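Lonamer Household Handling Project
Progress report to the Jukholm programme, period ending January

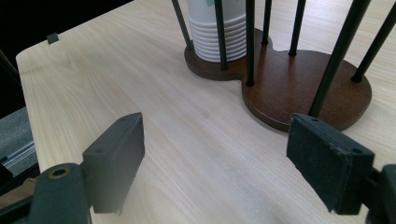
Figure 1. View from the hand-held gripper on the cup stand task, jaws open over the table.

Summary

We are on schedule and rather pleased with ourselves. When we last wrote, the collection of demonstrations had only just begun. We now have 1868 usable ones against a target of 2000, and the missing 132 are nearly all of one kind (see under Cup stand). The first policy trained on the full set is running on the arm at Brito.

Collecting by hand

The move from remote control to the hand-held gripper has made a huge difference. With the remote rig a good operator managed 13 demonstrations in an hour, and came away with sore shoulders. With the hand-held tool the same people reach 25, and new starters are useful by the end of their first morning. You pick the thing up, you do the job, you put it down! The movements are smoother as well, with far fewer of the long pauses we used to trim out by hand.

Remote control has not gone away. Vovia still use it for the drawer tasks, where we want the real arm's reach limits in the data from the start.

Cup stand

This is the task we are most excited about. The stand has a dark brown wooden base in two rounded lobes, with thin black rods rising from it, and a stack of white paper cups sits in the smaller lobe between two of the rods. The demonstrator has to bring the fingers in between the rods, take hold of the cups and lift without catching anything. People do it without thinking. Getting a clean record of how they do it took us several tries.

Early on, our demonstrators came in from whichever side suited them, and the policy learned a muddled average of the lot. Rasha Kassab rewrote the instructions so that each session covers one approach direction, with the starting position of the stand changed between attempts. Results improved within a week. Approaches from the right are still thin, and those are what we will be collecting next.

Two problems remain. Tracking drops out when the tool is tilted steeply, and we lose the tail end of some lifts. The finger pads also wear. We now log pad changes along with each session, which we should have done from the beginning, and we would like to try a tougher covering if the small equipment line allows it.

Next period

Finish the remaining demonstrations and freeze the set. Compare the policy trained on hand-held data with one trained on the remote control data alone, same task, same arm. Rasha will write up the instructions for demonstrators as a short guide, which Vovia have already asked for.

Spending is within budget. We ask for no change to the plan apart from the finger pad covering mentioned above.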